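June 2021
Stool stacking and storage, front room

Started after morning tea. The job was to sort out how the plastic stools get put away between sessions, as the stacks have been jamming and people have been leaving them wherever they last sat. Kallel wants something written down before the August intake, so these are my notes as they stand.

Stock is a mix. The square red ones came in the Dadcombe order and the rest are older, from Dinsa. The two makes look close enough in a photo of a catalogue page but the legs have a different taper, and a Dinsa stool dropped on a Dadcombe one goes down crooked and locks. Most of the jams so far have been that. Put the Dinsa ones to one side and will label them underneath with paint marker. Masking tape came off last time when they were washed.

Tried 2 ways of getting a stuck pair apart. Twisting the top stool while someone holds the bottom one works but scuffs the legs. Holding the lower legs between your feet and rocking the seat side to side is slower and leaves no marks. Went with rocking. A smear of dish soap on the inside of the legs helped on the worst pair, but then they have to be rinsed and dried, so not for everyday use.

The hole in the middle of the seat lets air through when you pull them apart. One of the older ones has had a sticker over the hole for who knows how long and it was the hardest of the lot. Peeled it off, came apart on the second go. Check for stickers when washing.

Stack height: 3 high is fine for anyone to lift. Higher than that and you can't see your feet over it, and the stack leans if the bottom one isn't flat on the floor. The vinyl is a bit uneven near the doorway so don't stack there. It's also where everyone walks through.

Lifting: take the top stool by both sides of the seat, hands flat, and bring it straight up. Pulling on one edge tips it and wedges the legs again. Go slowly for the first few centimetres.

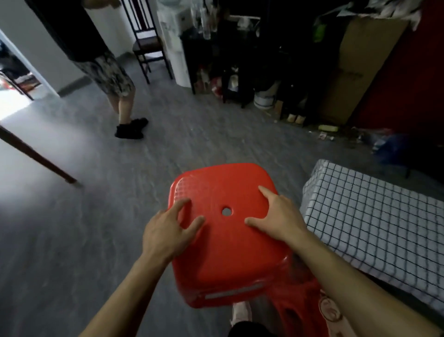

Hicham Tazi reckons the whole thing would be easier if we stopped stacking at all and slid them under the table in a row, the way it was done at Wetomness, and that the jams only started when we got keen about floor space. He may have a point. Measured it: the clear run under the long table is 1,276 mm, which takes fewer stools than he was hoping for, and they'd be in the way of anyone pulling up a proper chair. Told him we could try it for a week with the Dinsa ones and stack the red ones as now.

Wash: warm water and a drop of detergent, soft brush on the textured part of the seat where the grime sits. Upside down on a towel to drain. Don't stack damp, they grip worse.

Still to do:
Paint marker, white, for the Dinsa stools.
Ask Kallel if the spare shelf can go so there's a proper corner for the stacks.
Felt pads? Hicham has a bag of them at home, will bring it in.
Check the one with the hairline crack near the rim. Not to be sat on until then, it's in the back with a rag tied round the leg.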